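Nolte, 체크 직물 순회전 ‘줄과 칸’ 개막… Daltemberg 출발해 Nerkirbridge까지

2018년 7월 2일, Daltemberg

직물 문화 단체 Nolte가 체크무늬 직물의 짜임과 쓰임을 돌아보는 순회전 ‘줄과 칸’을 오늘 Daltemberg 옛 방적공장 1층에서 시작한다. 담요와 셔츠감, 보자기, 커튼감까지 모두 341점이 나온다. 지난 3월 공개 모집을 시작할 때만 해도 100점을 목표로 잡았는데, 두 도시의 가정과 공방에서 보내온 천이 그 세 배를 훌쩍 넘었다!

가장 오래된 출품작은 한 집안에서 삼대째 써 온 모직 담요다. 모서리마다 덧댄 천의 색이 조금씩 다르고, 한쪽 끝에는 이름 첫 글자가 붉은 실로 수놓여 있다. Nolte는 기운 자리와 바랜 자리를 손보지 않고 그대로 건다. 보내온 사람들이 적어 준 사연도 천 옆에 함께 붙였는데, 맞춤법이나 말투를 고치지 않고 손글씨 그대로 옮겨 놓아 읽는 맛이 남다르다.

전시는 무늬가 만들어지는 순서를 따라간다. 첫 방에서는 날실을 거는 순서만으로 칸의 너비가 어떻게 정해지는지 보여 주고, 둘째 방에서는 같은 실로 평직과 능직을 짰을 때 색이 얼마나 달라 보이는지 나란히 견준다. 능직 쪽은 두 색이 만나는 칸에 비스듬한 결이 생기는데, 가까이서 볼 때와 서너 걸음 물러나서 볼 때의 느낌이 전혀 다르다. 꼭 두 번 보시기를 권한다.

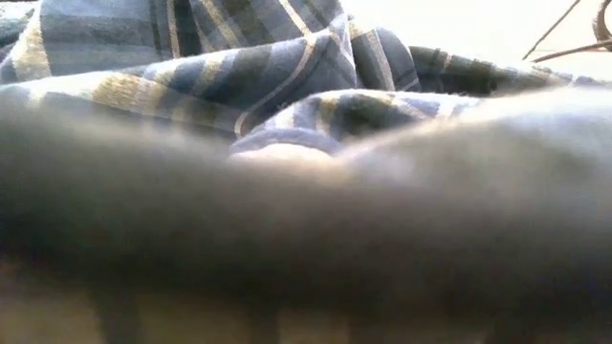

셋째 방은 염색 이야기다. 쪽물을 몇 번 들이느냐에 따라 달라지는 파랑을 옅은 것부터 차례로 걸었고, 양파 껍질과 메리골드로 낸 노랑도 곁들였다. 염료 배합표와 실패한 견본도 숨김없이 내놓았다. 물이 얼룩덜룩하게 든 실타래 앞에서 준비 기간 내내 제작진이 가장 오래 서성였다는 후문이다.

마지막 방에는 관람객이 직접 짜 보는 자리가 있다. 탁상용 직기에 앉아 준비된 실을 골라 손바닥만 한 조각을 짜고, 완성한 조각은 가져가거나 벽에 걸어 두고 갈 수 있다. 벽에 남긴 조각들은 순회가 끝난 뒤 커다란 천 한 장으로 이어 붙인다. 이 천이 어떤 모습이 될지는 준비한 쪽에서도 몹시 궁금해하고 있다. 어린이는 보호자와 함께 앉으면 되고, 직기를 처음 만져 보는 사람도 30분이면 한 조각을 마칠 수 있다.

도록은 견본집 전문 출판사 Stistik이 맡았다. 초판 2000부를 찍으며, 출품작 가운데 대략 300점의 사진과 함께 실의 굵기, 짜임, 색 배열을 적은 도안을 실었다. 집에 직기가 있는 독자라면 도안을 보고 바로 따라 짤 수 있다. 손뜨개용으로 바꾼 도안도 부록에 들어 있으니 대바늘을 잡는 분들도 반가워하실 것 같다.

Daltemberg 전시가 끝나면 작품은 Nerkirbridge의 강변 창고로 옮겨 간다. 천장이 높은 건물이어서 Daltemberg에서는 접어 두어야 했던 긴 커튼감을 끝까지 펼쳐 걸 수 있게 됐다. Nerkirbridge에서 모인 출품작은 고향 전시에 맞춰 따로 한 구역을 꾸린다.

관람 안내
장소: Daltemberg 옛 방적공장 1층
관람 시간: 오전 10시~오후 6시, 월요일 휴관(개막일은 정상 운영)
관람료: 무료
직조 체험: 현장 접수, 재료비 없음
도록: 전시장 입구에서 판매
취재 및 사진 자료 문의: Nolte 홍보 담당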